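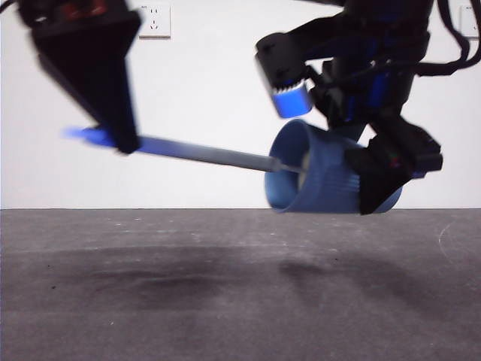

Informe de avance, temporada de verano
Zona recreativa del lago Kariuki
Para: Fundación Katedeck, programa de turismo de naturaleza
De: equipo de gestión del lago

Va con prisa, la temporada no ha terminado y escribimos esto entre turnos. El detalle contable lo mandamos aparte. Periodo cubierto: desde la apertura hasta finales de julio.

Resumen rápido

Embarcadero norte: terminado y en uso.
Alquiler de kayaks y tablas: funcionando desde la apertura.
Lanzadera por agua a Flutavano: funcionando, con cortes por viento.
Zona de acampada: abierta, 100 parcelas, falta la parte de arriba.
Sendero de la orilla este: retrasado. Explicación abajo.
Señalización: a medias.

Embarcadero norte

Era lo más urgente y es lo que mejor ha salido. La pasarela vieja se desmontó antes del deshielo completo, con el agua baja, que era la única ventana que teníamos. El contratista, Driltitz, entregó los módulos flotantes con una semana de retraso y los montó en menos días de los previstos, así que llegamos a la apertura más o menos empatados.

Cambios sobre el proyecto aprobado: la rampa lateral es más ancha de lo dibujado. Lo pedimos nosotros, para que entren sillas de ruedas y también carritos de kayak sin tener que turnarse. El sobrecoste salió de la partida de imprevistos, ya lo avisamos por correo en su día. Barandilla en un solo lado. La del otro lado estorbaba para atracar.

Problema abierto: las defensas de goma del extremo se están gastando más rápido de lo normal. La lanzadera golpea siempre en el mismo punto cuando entra con viento de popa. Driltitz las cambia en garantía, pero si no corregimos la maniobra volveremos a estar igual en otoño. Hemos pedido a los patrones que entren por el lado sur cuando sople. A veces lo hacen.

Alquiler de material

La caseta abre de nueve de la mañana a siete de la tarde. En julio ampliamos hasta las ocho, había cola a última hora y la luz daba de sobra. Hasta cierre de este informe, 664 alquileres. Kayak doble lo más pedido con diferencia. Las tablas de remo salen mucho por la mañana, con el lago plano, y casi nada después de comer. Los botes de remos casi ni se tocan, el año que viene pediriamos menos botes y más kayaks dobles.

Chalecos: faltan tallas infantiles. Ha habido familias que no han podido salir a la vez y han tenido que esperar a que volviera otra. Esto es barato de arreglar y queremos hacerlo ya, sin esperar al siguiente tramo. Pedimos autorización para mover lo que sobró de la partida de toldos.

El cobro por tarjeta falla cuando se cae la cobertura, o sea casi todas las tardes con tormenta. Solución provisional: libreta y efectivo. No es serio pero funciona. Un repetidor en el tejado de la cantina lo resolvería, tenemos un presupuesto pedido y sin respuesta.

Una cosa sobre el agua: está muy fría, incluso en pleno julio, y la gente no se lo cree hasta que se cae. Hemos añadido una charla corta antes de cada alquiler, un par de minutos, qué hacer si vuelcas, cómo volver a subir, no alejarse de la orilla si vas solo. Al principio protestaban por la espera. Seguimos dándola igual. Sin incidentes graves hasta la fecha, sí varios remolques por cansancio o por viento en contra.

Lanzadera a Flutavano

Sale de la cabecera del embarcadero y deja a los excursionistas en la playa de Flutavano, donde empieza la subida a los ibones. Ahorra la caminata por la pista, que es larga y sin sombra. Ida por la mañana, tres salidas; vuelta por la tarde, otras tres. La última a las 18:30.

Ocupación alta en las dos primeras salidas, floja en la tercera. Estamos pensando en quitar la tercera de la mañana y poner otra vuelta más tarde, que es lo que nos pide todo el mundo. La gente calcula mal la bajada y llega corriendo a la playa. Ya hemos tenido que hacer viajes extra fuera de horario, con su gasto de combustible, que no estaba previsto.

Días sin servicio por viento: más de los esperados. El aviso se cuelga en la caseta a primera hora y también en la web, pero la web la actualizamos tarde muchas veces. Mea culpa. Para agosto el turno de mañana se encarga de esto antes de abrir la caja.

Acampada

Las 100 parcelas de la parte baja están abiertas y se llenan los fines de semana. Entre semana hay sitio. Baños nuevos en marcha, agua caliente por la noche y por la mañana, a mediodía no. La presión baja mucho cuando coinciden duchas y fregaderos, el fontanero dice que la bomba va justa.

La parte alta no se ha abierto. Faltan las cajas para guardar la comida y sin ellas no queremos tener a nadie durmiendo ahí, ha habido zorros y alguna visita de oso en años anteriores. El pedido está hecho. Fecha prometida: finales de agosto, o sea que para esta temporada nos sirve poco. Lo honesto es darlo por pasado a la siguiente.

Leña: prohibido recoger en el bosque, se vende en la cantina. Se vende bien. Fuegos solo en los anillos, y en julio hubo que prohibirlos unos días por riesgo de incendio, con quejas pero sin más lío.

Ruido por la noche: lo de siempre. Silencio a partir de las once. El vigilante nocturno está resultando muy útil y queríamos dejarlo por escrito, fue una partida que costó defender.

Sendero de la orilla este

Lo peor del informe. Tenía que estar abierto entero en julio y lo que hay es el primer tramo, 900 metros, desde el aparcamiento hasta el mirador de rocas. El resto está desbrozado pero no se puede pisar con seguridad, hay una zona de ladera que se movió con las lluvias de primavera y arrastró parte de la plataforma. No estaba en el estudio. Hemos pedido una segunda visita técnica antes de meter más dinero.

Opciones encima de la mesa. Una, reforzar la ladera, caro y lento. Otra, subir el trazado por encima del corrimiento, más barato, pero añade desnivel y ese tramo dejaría de ser accesible. Nos inclinamos por la segunda manteniendo accesible todo hasta el mirador. Necesitamos respuesta de la Fundación antes de septiembre o perdemos a la cuadrilla, que tiene otros encargos.

El tramo abierto se usa muchísimo. Familias, gente mayor, corredores a primera hora. También gente que salta desde las rocas del mirador, cosa que no habíamos pensado. Hemos medido el fondo y en un lado hay profundidad de sobra, en el otro no, hay bloques sumergidos. De momento, cinta y cartel provisional en el lado malo. Hace falta algo fijo.

Señalización

Puestos los paneles de entrada, aparcamiento y embarcadero. Faltan los del sendero (por lo dicho) y los de fauna. El panel de los peces volvió a imprenta, venía con dos especies cambiadas y el mapa al revés. Los postes de madera aguantan bien. Los adhesivos no, se levantan con el sol, habrá que ir a chapa grabada la próxima vez.

Personal

Plantilla de temporada completa desde la segunda semana. Dos bajas en julio, una cubierta, la otra no. Los fines de semana vamos muy cortos en la caseta y tiramos de gente de la cantina. Formación en rescate y primeros auxilios hecha por todos los que trabajan en el agua antes de abrir.

El alojamiento del personal sigue siendo un problema, en el valle no se encuentra nada en verano. Este año nos apañamos con la casa forestal. No está garantizada para el próximo y convendría hablarlo ya en otoño.

Dinero, a grandes rasgos

Embarcadero: cerrado, algo por encima, cubierto con imprevistos.
Alquiler: por debajo de lo presupuestado en gasto, ingresos mejores de lo que pusimos.
Lanzadera: por encima, combustible y viajes extra.
Acampada: en línea, con las cajas de comida comprometidas y sin pagar.
Sendero: parado, queda la mayor parte sin gastar.
Señales: en línea.

Lo que pedimos

Mover el sobrante de toldos a chalecos infantiles.
Decisión sobre el trazado del sendero, cuanto antes.
Visto bueno para pasar la acampada alta a la temporada que viene sin perder la partida.
Respuesta sobre el repetidor, aunque sea un no.

Hasta el próximo informe

Cambiar defensas del embarcadero. Ajustar horarios de la lanzadera. Cartel fijo en el mirador. Encuesta a visitantes, que teníamos que haber empezado en junio y se nos fué pasando, sale en agosto con los tiques de la caseta. Visita técnica a la ladera. El siguiente informe lo mandamos al cierre, con las cuentas completas y las facturas de Driltitz que faltan.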